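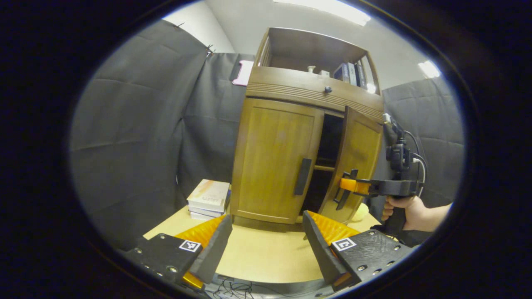

Hand-Held Grippers > Recording a Task > Section 4

4. Doors and drawers with two grippers

By now you've done the pick-and-place warm-ups in Section 3, so I'll assume both grippers are paired and Trolen is open on your laptop. If Trolen still shows a gray dot next to either gripper, go back and fix that first. I've recorded a lovely long session with one gripper asleep, and I don't recommend it!

Small cabinets are my favorite thing to teach with. You get a hinge, a handle and a slide all in one piece of furniture, and you can set the whole thing on a tabletop and reach every side of it. Pick one with a door that swings freely. Sticky hinges teach the robot to yank.

Before you record

1. Put the cabinet near the middle of the table, front facing you, with at least 40 cm of clear table in front of the doors.

2. Leave a few ordinary things around it. Books on the shelf, a stack on the table beside it, whatever you have. I move mine a little between takes so the robot doesn't learn one exact layout.

3. Check the markers on top of the fingers. Both squares should be flat, clean and fully visible in the Trolen preview with the fingers open and again with them closed. (A fingerprint smudge is fine. A peeling corner isn't.)

4. Squeeze each trigger slowly, all the way in and all the way out, 2 times. Trolen uses this to set the finger width, and it won't let you record until it's happy.

Note: the preview looks round and very bent at the edges. That's how the wide lens sees, so please don't try to "fix" it in the settings. The Nisholm converter expects the bent version.

Recording the door

5. Press Record and hold both grippers still until you hear the beep.

6. Bring the first gripper in from the side and pinch the outer edge of the door with the soft pads. If the door is fully shut you'll need to start it with the handle, then let go and move over to the edge. I like this two-part version better than dragging on the handle the whole way, and the robot seems to cope with it better too.

7. Swing the door along its own arc. Let your whole arm travel. If you only twist your wrist, the pads slide up the wood and you'll see the finger width jitter on the graph.

8. Keep the second gripper low and pointed at the cabinet, fingers apart, so its camera can see the door and the other gripper together.

9. With the door held open, reach in with the second gripper for whatever the task calls for. Back it out before the first gripper lets go.

10. Hold still again and press Stop.

Caution: keep your free fingers away from the hinge side. Also watch the loops of cable next to the gripper camera, which love to hook on a door corner. If one catches, stop, unhook it by hand and throw the take away. Don't pull through it.

Caution: pinch, don't crush. Once the pads touch the wood, a light squeeze is plenty, and anything more will chew up the ribs on the pads.

How many takes?

For one door on one cabinet I do 70 takes, split over a couple of sittings so I don't get lazy with my arms. Our biggest set, the Ruppert kitchen set, has 2,173, but that covers a whole lot of cupboards and you don't need anything like it to get going.

Toss any take where a marker drops out of view for more than a moment, where you bumped the cabinet across the table, or where you changed your mind halfway. Trolen flags the first kind in yellow. You'll have to own up to the other two yourself.

If tracking keeps dropping

Look at your walls and lights first. Glare straight into the lens is the usual cause, so try turning the cabinet a bit or standing on the other side of the table. If it still drops, run Tools > Nunis Check and save the report before you restart anything, because restarting clears it.

Drawers work the same way up to step 5. The pull itself is different, and I cover that in Section 5.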